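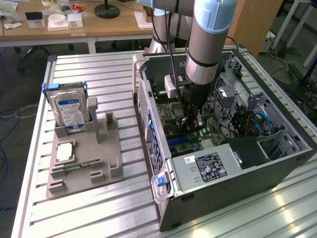
A specification is the part of a purchase that gets written last and argued over first. By the time most buyers sit down to describe what they want, they have already picked a supplier, told the supplier, and promised somebody upstairs a delivery in March. These notes assume you are doing it in the proper order. Start with the thing itself and write down what it must have that a stranger could check. Take a desktop computer. "Good quality PC, easy to maintain" can be met by nearly anything with a plug. "Tower case, removable side panel, carrying handles, drive bays released by latches" can be checked by a person with a clipboard and no opinion. The second version is duller to read, and dull is what you are after.

Reading time: 4 minutes

Session 7: Writing the specification
Buying for Small Organisations, notes by Lamisi Akpalu

What we covered

Last session ended with Kwaku Yakubu asking whether a specification is the same as a contract. It isn't, though it usually ends up stapled to one. The specification says what is wanted. The contract says what happens when it doesn't turn up. Keep the two apart while drafting, or you will find yourself threatening legal action in the middle of a paragraph on paper thickness.

There are 2 broad types.

Technical specification. You state dimensions, materials, tolerances, standards. Use it when the item must fit something you already own. If you get it wrong, the fault is yours, and the supplier will be charming about it.

Performance specification. You state what the item has to do and leave the method to the bidder. Use it when the bidders know more than you do, which for most of us covers printing, catering, heating and anything with a login. If it goes wrong, the fault is theirs, provided you wrote the performance down in a form that can be tested.

Most real specifications are a mixture. That is fine so long as the two halves don't fight. The Disholm tender (handed out in class, please stop folding it) asks for a shelving system "designed by the supplier to meet the stated load" and then gives the position of every bolt. Two bidders pulled out and the third priced in the aggravation.

Words to avoid

Adequate, suitable, robust, modern, user-friendly, high-spec. Also "or similar" with no word on similar in what respect. Orkel once ordered 120 meeting chairs, "blue or similar", and took delivery of 120 purple ones. The supplier's position was that purple is similar to blue. Having looked at a colour wheel, I think the supplier had a point.

"Must" and "should" mean different things. A bidder who misses a "must" is out. A bidder who misses a "should" loses marks. If every line of your draft says "must", you will receive one bid, and it will be from the firm that helped you write it.

Brand names are allowed in this course only with "or equivalent" after them and a sentence on how equivalence will be judged. Ghazal Kiani objected that sometimes you really do want the brand. Then say so to your manager, in writing, with a reason, and see how it looks on the page.

Scoring

Decide the marks before you see any bids. We use 100 in this course for the sake of everyone's arithmetic. Split them between price and quality, then split quality again by heading. A heading worth fewer than five marks rarely changes the result and always causes a meeting.

Yaw Ametepe's group gave "enthusiasm" ten marks in the Bonsu exercise. I have returned it with comments.

For next time

Read the Clulidus brief. It describes a front-desk booking service for a small clinic, and it was put together by three people who plainly weren't speaking. Mark every phrase that two honest bidders could read differently. Then rewrite the section headed "Requirements" as a performance specification, one side of paper, with a test beside each line. A test is something like "a new member of staff can make a booking without help on their first morning". "Staff are happy" is a hope.

Kekeli Adjei has the spare copies. Work in pairs if you like, but hand in separate versions, and please let them differ by more than the name at the top.

Questions about the Bonsu marks can wait until after the break.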